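Réparer les vieilles tours, et les payer à leur prix

On me demande souvent pourquoi notre atelier continue d'accepter les ordinateurs de bureau que les gens voudraient porter à la déchetterie. La réponse tient à l'établi. Une tour se couche sur le côté, on retire un panneau, et tout ce qui compte se trouve sous la main. Un portable récent demande une ventouse, des tournevis de trois tailles et de la patience, pour découvrir que la mémoire est soudée. Je défends donc la tour, et je la défends contre des gens raisonnables.

Leonie Trummer, avec qui je partage le local de Vondham depuis le mois d'avril, pense que nous perdons notre temps. Elle tient les comptes et ses arguments sont sérieux. Une machine de bureau ancienne consomme plus qu'une petite machine neuve. Elle prend de la place dans des logements où il n'y en a plus. Quand on additionne les heures passées à la dépoussiérer, à changer la pâte thermique et à réinstaller un système, le prix de revente ne couvre pas le travail. Sur ce dernier point elle a raison, et je ne vais pas le contester ici.

Je conteste la manière de compter. On met dans une colonne nos heures, dans l'autre ce que le client verse, et on conclut. Le processeur, lui, n'entre dans aucune colonne. C'est pourtant la pièce la plus difficile à fabriquer de toute la machine et, d'après ce que je vois passer, l'une de celles qui tombent le moins souvent en panne. Ce qui lâche, ce sont les alimentations, les ventilateurs, les disques. Jeter l'ensemble parce qu'un ventilateur fait du bruit revient à démolir une maison pour une gouttière.

Il faut dire aussi que les constructeurs ne nous aident pas. Les carénages en plastique, qui guident l'air vers le processeur, sont moulés pour un seul modèle de châssis. Quand une patte casse, on ne trouve pas la pièce, ou bien on la trouve au prix d'une tour complète d'occasion. Les fixations des radiateurs changent d'une gamme à l'autre sans que le client y gagne quoi que ce soit. Radek Čierny garde dans l'arrière-boutique des caisses entières de ces plastiques gris, classés par marque, et il a raison de le faire, même si cela nous coûte un mur.
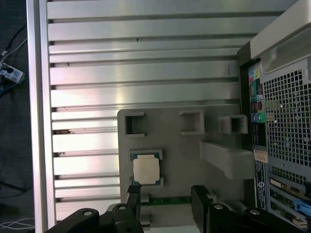 Le nettoyage reste la partie du travail que l'on sous-estime le plus. Pour bien faire, on dépose le radiateur, on essuie l'ancienne pâte sur le capot du processeur avec un chiffon non pelucheux et un peu d'alcool isopropylique, puis on en remet une noix, sans tartiner. On souffle la poussière en bloquant les pales des ventilateurs. Rien de cela n'est savant. Un adolescent attentif l'apprend en un après-midi, et j'aimerais qu'on l'enseigne au collège à la place de quelques heures de présentation sur écran.

L'objection de la consommation mérite mieux qu'un haussement d'épaules. Une tour allumée toute la journée dans une entreprise, je l'admets, finit par coûter cher, et nous conseillons alors de la remplacer. Mais la plupart de celles que nous rendons servent le soir, pour des démarches, des devoirs, un peu de courrier. Itzel Ibarra, qui nous en a pris une pour ses deux fils, l'allume trois heures dans les bons jours. À ce rythme, je ne vois pas quelle économie d'électricité justifierait l'achat d'une machine neuve à 500 euros.

Reste la question de l'argent. Je propose que l'on cesse de vendre ces machines au prix le plus bas possible. À force de les brader, nous avons habitué les gens à croire qu'un ordinateur révisé ne vaut rien, et ils le traitent en conséquence. Un tarif qui paie l'heure de travail, affiché au mur, avec le détail de ce qui a été nettoyé et remplacé, serait plus honnête. Ceux qui ne peuvent pas payer ce prix doivent être aidés autrement, par la commune ou par l'école, et je préfère réclamer cette aide à voix haute que la prélever sur nos soirées.

Leonie me répond que personne ne viendra. C'est possible. Elle a accepté que nous essayions avec les 18 tours qui attendent au fond du local, et nous afficherons les tarifs dès que Radek aura fini de trier ses caisses.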